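How to trace a wrist cable fault on a two-arm packing cell
Nasatside workshop notes
September 18, 2022

If an arm stops halfway through a packing run and the log says "joint overload," don't believe it yet. On our cell that message came up for weeks and the joint was fine. The cable was the problem, and two rounds of retuning did nothing except make the arms slower.

The forum advice is to raise the overload limit. I wouldn't. A higher limit hides a dragging cable until it snags on something, and then the arm pulls harder.

Before you start, press the stop, cut power at the supply and let the arms settle onto blocks. The software pause is no substitute. The Orlow controller will happily hold torque while paused, whatever the manual says about "safe idle."

Step 1. Look at the slack. Put both arms at the pose where the fault shows up, power off, and follow each cable from shoulder to gripper. A loop that reaches past the fingers is a loop that can be gripped.
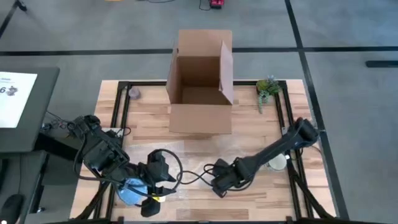
Jiang wrote in to say the same fault turned up on a cell with hardly any slack, and that the culprit there was a half-seated connector at the base, so check both ends before you tie anything down.

Fair point. Do that first if your connectors don't latch.

Step 2. Flex the cable by hand. With only the logic supply on, bend it at the wrist a few inches at a time and watch the error counter. Ours sat at 2 for ten minutes, then jumped to 171 when I bent one spot behind the gripper. That's the fault. A counter that climbs on its own points to the connector or the board.

Step 3. Reroute. Clip the cable along the forearm and leave just enough for full wrist rotation. Turn the wrist by hand to both end stops. If the cable goes tight at either one, start over.

Step 4. Test with soft packing. Rigid blocks prove very little. Bubble wrap catches on clips and slides under cables, so use plenty of it, at low speed, with a hand on the stop.

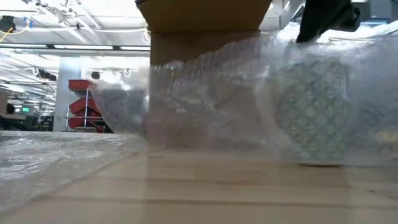 Bubble wrap, a box and one gripper at the test table.

Step 5. Log the run. We went 414 cycles without a stop. The Manden clips are sold as good for 3000 bends, and I'll believe that when I've seen it – until then they get checked every Monday and replaced at the first crack. Write the error counter down before each power-off, as it resets to zero on restart.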